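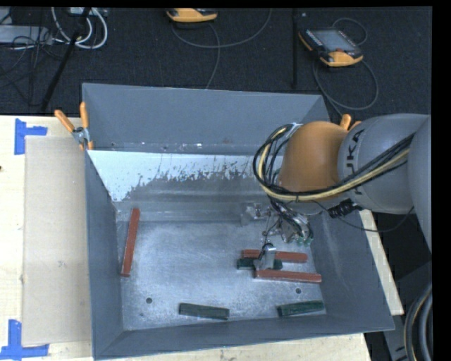 Why does the milk paint go lumpy overnight when it was smooth at closing time?
Casein keeps swelling after you stop stirring, and whatever didn't get wet the first time clumps around whatever did. Strain it in the morning, every morning, including the mornings you're sure you don't need to.

Workshop notebook, April, Saturday, 7:40 a.m.

Strained the batch through the old nylon stocking. Got a spoonful of something like cottage cheese out of it, and I'd like it recorded that I said on closing that it looked perfect. The Hinds recipe says "rest overnight, then use." It doesn't say "rest overnight, then pick through." I've penciled that in on the wall copy.

Where we are: the Dindwood job is still the reason for all this. They want the cupboard doors in a flat red that looks as if it has been there since somebody's great-grandmother, and they want it next to the trim, which is a green they picked from a chip the size of a stamp. The chip is called Meadow. It's not the color of any meadow I have stood in. The green is the easy one, though. We hit it on the second try and it has stayed hit. The red is the problem child.

Red, so far:

Batch A. Straight iron oxide, skim milk, lime putty, per Hinds. Good color wet. Dried to the color of a flowerpot. Chalked off on my sleeve, and I wore it to the bank.

Batch B. Same, with the pigment soaked in water first. Better grind, fewer specks. Still chalky. The sleeve test is now done with a rag, on the advice of my sleeve.

Batch C. Cut the lime by a third. Chalk gone. Now it cracks on the end grain, fine little lines like a dry pond. Face grain fine. I was fond of Batch C until I turned the board sideways.

Batch D. This is the one that went lumpy. Lime same as C, and 10 grams of borax to help the casein along. Brushed it out at 8:15 on pine offcuts, first coat thin.

9:30. D is dry to the touch, no cracking on the end grain. I'm not going to say anything about it. Last time I said something.

Note on the scale: it reads 3 grams with nothing on it if the door to the finishing room is open, because of the draft. That means every pigment weight from the first week is suspect, and the first week is when we wrote down the good green. The green was weighed with the door open (it was the warm day, we had everything open), so to repeat it we either do the subtraction or open the door. I've done the subtraction and written it on the green jar. Please don't also open the door.

10:20. Second coat on D. Used the wide Kudidico brush, the one that sheds. It shed. Picked out bristles with tweezers until I ran out of patience, then left two in for texture. Would somebody please throw this brush away. I can't do it, I'm the one who bought it.

Sanding between coats: Hinds says don't bother. I tried half the offcuts with a light pass of 400 and half without. With the sanding, the second coat goes on like it means it. Without, it drags and you get lap marks wherever you stopped to think. So we bother. Keep the dust off the green, it shows up pink and it's a nuisance to wipe.

The mixing bench needs a rule about lids. Lime putty went back on the shelf with its lid resting on top like a hat, and there's now a crust on it thick enough to tile with. Scraped it back to the soft stuff. Lost maybe a cupful. It was the aged putty too, the tub we'd been so smug about.

11:45. Adhesion. Scored a crosshatch on D and pulled tape. Two small flakes at the corners of the cuts, nothing between them. C lost a whole strip in the same test. B came off like a sunburn. I did pull one on the green for comparison and it didn't budge. Typical of the green.

Oil topcoat. The Zindberg oil darkens the red a lot and the green hardly at all, so any match made before oiling is a match in name only. All color decisions from here on get made on oiled samples, dry, by the north window. I have taken the bare samples off the sill so that people stop having opinions about them.

Lunch. The good milk in the fridge is for coffee. The skim with tape on it is for paint. These were mixed up at least once this week, and I would sooner not find out in which direction.

1:30. Oiled two pieces of D. The first looked blotchy for twenty minutes and then evened out. The second went on too heavy and sat there looking like a candy apple until I wiped it back. Thin coats, wipe hard, go away.

2:50. Compared with the Dindwood door. Very close in window light. Under the overhead tubes D goes a touch orange and the old door doesn't. Going to try a pinch of bone black in the next one, weighed with the door shut.

To do, next time in:
Batch E, as D plus the black. Mix only what we can use in a day.
Strain it. In the morning. Even if it looks perfect.
Number the backs of the offcuts before painting them. We are up to 121 and three of them say 94.
Lime putty: lid ON, a film of water over the top.
Ask Dindwood if they'll be lighting that kitchen with tubes.
Brush.

4:10. D still not cracking. Rinsed everything, shut the finishing room door, scale reads zero.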